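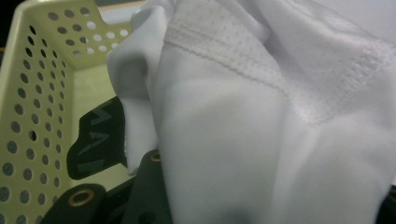 I signed up for the Clurside relay in August, mostly so Karla Cortés would stop asking me, and now I can't shut up about running before work. I'm out the door at 5 most mornings. Me! The person who used to schedule dentist appointments for late afternoon so I could sleep through the first half of Saturday.

The relay goes along the river path and then up through the old orchards, and my leg is the second one, which has the long climb past the water tower. I complained about that climb for a solid two weeks. Then one Tuesday I got to the top without walking any of it, and there was fog lying all over the valley and a dog barking somewhere down in it, and I stood there grinning like a fool. I've gone back up four times since then just for fun.

What I love most is how different the town is at that hour. The bakery on Stelmakh Street has its back door propped open and you run straight through a wall of warm bread smell. The guy hosing down the bus stop nods at me now. There's a heron that stands under the footbridge, always on the same flat rock, and if I come around the bend too fast it gives me a dirty look and flaps off to the other bank.

Training itself has been simple. Pirjo Seppälä ran this leg last year and wrote me a plan on the back of an envelope: three easy runs a week, one with hills, and one long one on whatever day I feel like it. Easy means easy enough to talk. I test this by singing, quietly, and I'm sorry to anyone on Mill Lane who has heard my version of anything. The hill day is 30 minutes of going up and down the same slope, and I thought I would hate it, but it goes by faster than the flat runs do.

Food is the part I'm still figuring out. A banana beforehand is fine. Toast is fine if I wait a bit. Leftover chili is not fine, and I would like to never talk about that morning again. Afterward I could eat the whole kitchen — eggs, rice, cold potatoes with salt, whatever is closest to the front of the fridge.

Clothes I've kept pretty basic. Anything light that dries fast works for me, and the only thing I spent real money on was socks (get good socks!). I lay everything out on the chair the night before, shoes underneath, because at that hour I can't be trusted with a drawer.

Our team still needs a fifth runner for the last leg. It's the flat one, along the canal, with people cheering at the end and soup at the finish. If you're local and even a little bit tempted, leave a comment and I'll pass your name to Karla.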